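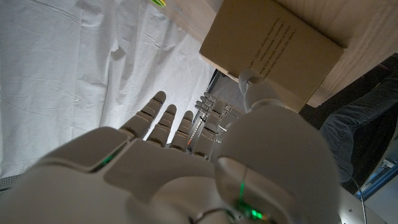
Print notes: the Grerance autumn issue

Posted Oct 7, 2025

My copy of the new Grerance came in the mail in September and I have now been through it with a loupe twice. Plenty of people will write about the clothes. I want to get down the production details while I still have the issue open on the bench, as the magazine has changed more in this number than in the previous three years.

The cover first. It is a portrait by Samer Sfeir, styled by Valquíria Peixoto, of a model in a charcoal wool coat with the collar turned up past the jaw. The masthead is knocked out to the paper colour and sits behind the head, so only the G, the R and the final E read cleanly. The cover stock has gone from a gloss-laminated sheet to an uncoated one. Ink sinks into uncoated paper and the darks lose density, and charcoal wool is close to the worst subject you could choose for it. The printer has dealt with this by running a second black under the coat. Under the loupe the two screens are at different angles and the register is good. On my copy there is a slight magenta fringe on the left lapel, only visible under magnification.

Inside, the main story runs to 14 pages and is shot entirely on large format film. The credits give two lenses and no lighting information. Judging by the catchlights it is a single large source, high and to camera left, with no fill. The shadow side of each face falls off to almost nothing, and Sfeir has let it. The previous editor would have asked for a reflector.

Peixoto's styling is built on weight. Everything in the story is heavy cloth: melton, boiled wool, a double-faced coating from Michalski that is credited on four of the looks. I have handled the Michalski cloth. It is woven as two layers joined by a binding yarn, so a garment can be made up unlined with the seam allowances split and turned in by hand. A machine-felled edge will show a ridge along the join. On page 39 there is a detail of a patch pocket printed larger than life, and no ridge is visible, so either the finishing is by hand or the retoucher was busy. The credits list a retoucher.

The coat in that photograph is priced in the stockist index at $417, which I take to be a misprint with a digit missing. Double-faced coating at that weight costs more than that before anyone has cut it. I have written to the magazine.

The second fashion story, by Igor Ziółkowski, is less successful. It is digital, on location at what looks like a disused grain terminal, and the colour has been graded towards cyan throughout. On screen this probably held together. On the new paper the cyan has gone flat and the skin tones are grey. There is an opening spread with a full-length figure placed directly on the gutter, and perfect binding takes a few millimetres from each side, so the figure has lost most of a shoulder. A sewn binding would open flatter. Failing that, move the figure.

Jadwiga Kołodziej's essay on shoulder construction is the best writing in the issue. She explains the difference between a roped sleeve head and a shirt-set sleeve in two paragraphs with diagrams, and she gets the direction of the seam allowances right, which is rare. She also covers pad stitching at a level a home sewer could follow. My one correction is to the caption on the third diagram, which labels the sleeve wadding as the shoulder pad.

The body type is now Baltix in the regular weight, replacing the old grotesque. It is a reasonable text serif with a large x-height, set here a little too small for the measure. Captions are in the Baltix italic, reversed out of grey on several pages, and the hairlines have filled in. I needed the loupe to read the credits for the knitwear.

There is also an insert, a folded sheet of accessories photographed by Bogdan Pietrzak on a lighter stock. Two of the bags are by Proltix. The sheet is folded against the grain and has already cracked along the crease.

I have stored mine flat, with the insert taken out and interleaved separately so it does not offset onto the cover. If anyone has a copy without the fringe on the left lapel, I would like to know whether you bought it at a newsstand or had it by subscription.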